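Chapter 4
Building a Roster Under a Salary Cap

If you have ever sat in a bar in the middle of August and argued over whether your team gave up too much for a left winger, then you already know a good deal of what this chapter covers, and I hope you'll bring that knowledge (and a bit of the heat!) along with you. We'll spend most of our time with two clubs, Sturnport and Korka, who play in the same league, spend up to the same limit, and have gone about it in very different ways.

Let's say the cap in their league is 55 million dollars. Sturnport likes to pay its stars, and in a typical season 8 players take up most of that money, with everybody else on short, cheap deals. Korka spreads things out and seldom pays anyone enough to make the evening news.
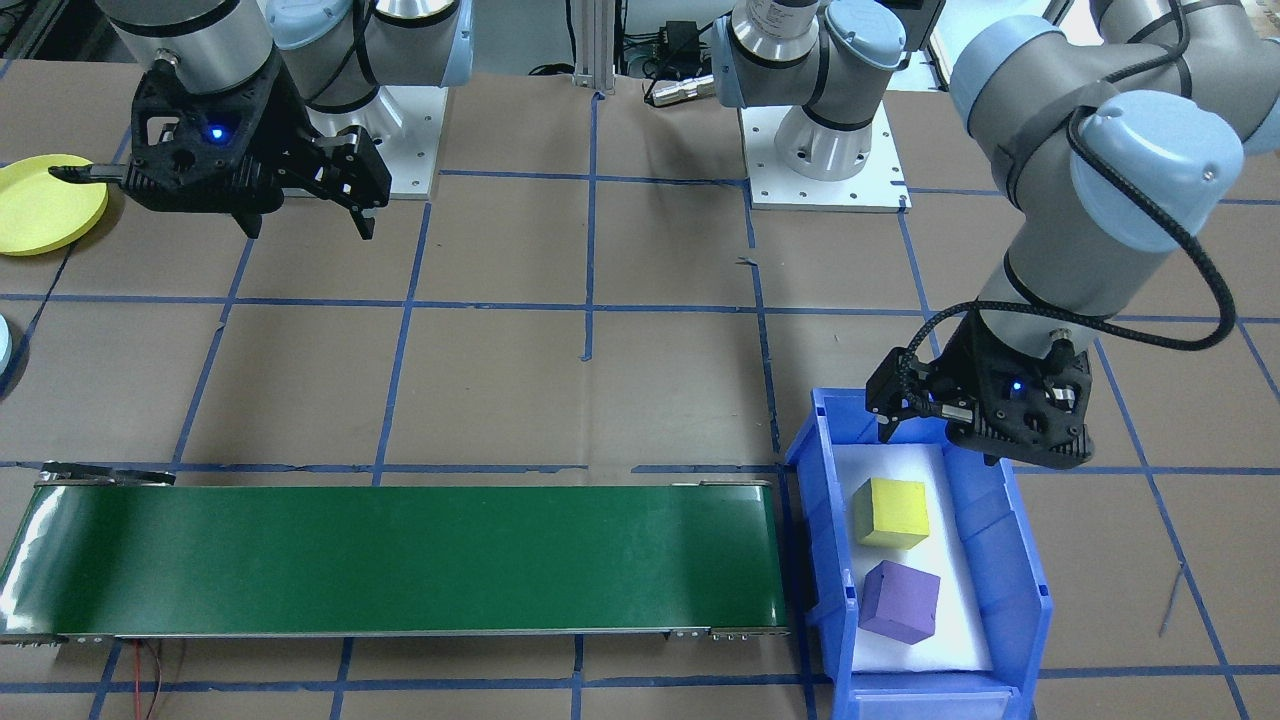
What counts against the cap?
Each player's average yearly salary over the life of the contract counts, even in seasons when the actual paycheck is larger or smaller.

That averaging matters more than it first appears. A club can pay a player heavily in the early years and lightly later on, and the cap figure stays put the whole way through. Minov, a club we'll meet again in Chapter 6, signed a goalie this way and was still feeling it long after his knees had gone. Keep a pencil handy as you read, and work the sums in the margins if you like; I always did.

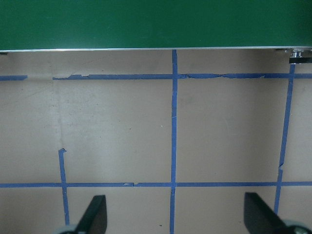
Can a team trade a player and still pay part of his salary?
In this league it can, up to half, and the part it keeps stays on its own cap until the contract runs out.

Urio used that rule to move an aging defenseman with 2 seasons left on his deal, and we'll go through the trade step by step in the first section, starting with what Urio wanted and what it settled for.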